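Corkcombe by Coach: How a Small Port Moves Its Visitors

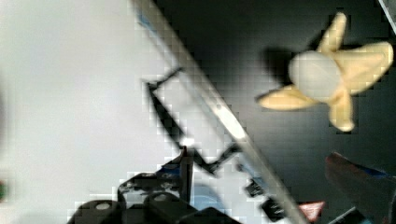

Group transport into Corkcombe runs on one road and a single timetable. Malico, the operator that holds the harbor contract, works six coaches between the Omau rail station and the seafront, with the last departure at 11 p.m. in March and midnight in summer. Family bookings are handled separately. They get the forward seats and a box of play food, and they board first.

Lumturie Pavlović plans the routes from an office in Quintela. Her main constraint is the hill above the quay, where two coaches cannot pass. Outbound vehicles hold at the upper lay-by until the inbound one clears. On concert nights the hold adds to the trip, and the printed times allow for it.

Parties of more than 100 must book through the Quintela office. The largest last season was 227, a wedding, split across the fleet and unloaded at the fish market. Luggage went ahead by van. Private hire stops at the old customs shed, where the turning circle was repaved over the winter.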